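About Grimport Catering

Grimport Catering makes weekday lunches for offices, clinics and small schools in and near Polluvley. Xuân Phí started the business in January with one van and a rented kitchen behind the Sarketti building. We now work from our own kitchen at 742 Bùi Street and deliver to 61 regular customers.

Menus change every two weeks. Most orders are cold plates, sandwiches and soup, and we can pack meals individually or send them on trays. Orders placed by 3 p.m. go out the next morning.

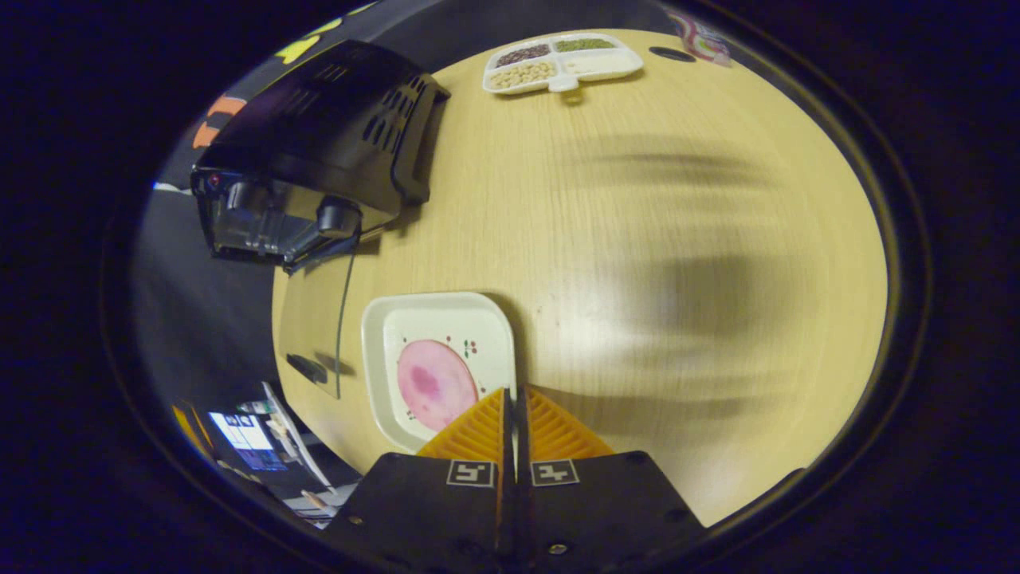
We buy bread and vegetables from growers and bakers in the county when they have what we need. Meatless and dairy-free meals are on every menu at the same price. Please tell us about allergies when you order, as all of our food is prepared in one kitchen.

The office is open until 4 p.m. on weekdays. New customers can ask for a sample lunch for up to six people.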